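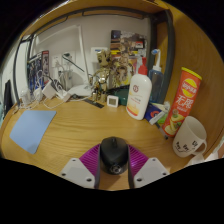
Cutting back to one email account

Tuesday, July 12, 2022

I had four email addresses until this spring. Now I have one, plus a forwarding address I keep for my bank. The whole job took longer than I planned and I want to write down how it went while I still remember the order of things.

The oldest account was from college. I hadn't used it for real mail in years, but it was the login for a lot of old stuff: a photo printing site, two airlines, a library card in a city I don't live in anymore. The second was my freelance address. The third I opened only for shopping, and the fourth is the one my family writes to.

I started by searching each inbox for the words "welcome," "verify" and "receipt." That turned up most of the places that had my address. I put them in a spreadsheet with three columns: site, which address, and keep or close. There were 200 rows when I was done. I had expected maybe a third of that.

Closing an account is harder than opening one. Rallis, where I bought a tent once, has no button for it. You have to write to them, and then they write back asking you to confirm, and the confirmation link is good for 30 minutes. I missed the first one because I was at work. Tikside was the opposite. Two clicks and it was gone, along with my order history, which I should have saved first because the warranty on our kettle was in there.

Changing the address on the accounts I wanted to keep was mostly easy. The utility company took it over the phone. The dentist's office wrote it on a sticky note and got it wrong, so I had to call again. Camport, which handles our campground reservations, treats the email address as the account itself, so changing it means starting over. We had a December booking under the old one. A man named Uriel Trujillo on their support line moved it over by hand and sent me the new number the same afternoon. I don't usually remember support people's names, but he saved me a lot of trouble.

I did the work in the evenings, one letter of the alphabet at a time. It was dull. Some nights I got through three letters and some nights I quit halfway through S. It took 27 evenings in all, spread over a couple of months.

Before shutting down the college account I downloaded everything in it. I use Rokex for backups, and the archive went there and also onto a drive in the closet. I read some of the old mail while it was copying. Most of it was people asking what time something started. There was a long thread about splitting the cost of a couch. I had forgotten the couch.

A few things I would do differently. I would save receipts and warranties before closing anything. I would leave the old account open, forwarding, for a full year. I shut mine after two months and I already know of one person who wrote to it and got an error back. And I would do the bank first, while I still had patience for the security questions.

I get less mail now. Yesterday there were 13 messages and I read them all before lunch. My sister still has the freelance address saved in her phone and I've asked her twice to change it. The spreadsheet is still on my desktop with four rows left, all of them places where the password reset never shows up. I'll try them again next month.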